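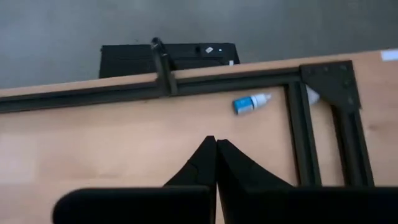

A light wooden tabletop with a pale, beech-like finish.

I bought my kitchen table for 135 dollars at the flea market in Buckley, and I have moved it up two flights of stairs, down one, and across a river. The man selling it wanted more. I wanted lunch. We settled fast!

What I didn't think about was how much of my life would end up happening on it. I do my taxes there. I've rolled out pie crust on it, wrapped presents on it, and once (long story, bad February) slept under it. My old place in Nurgate had a perfectly nice desk in the bedroom and I used it for laundry.

I asked readers last July where they do their real work, and some 500 of you wrote back. So many kitchen tables! One woman runs a whole seed business from hers in Edum, with 30 kinds of beans in jam jars, and the family eats around them. Another reader has a proper office and carries her laptop out of it every morning at 9, because the kettle is in the other room. I get it.

My sister says I should sand mine down and start fresh. There's a ring by my elbow from a too-hot pan of plum jam, and a row of dents where I tried to crack walnuts with a hammer. I bought the sandpaper, I really did. It's in the drawer with the takeout menus, and I'm having soup.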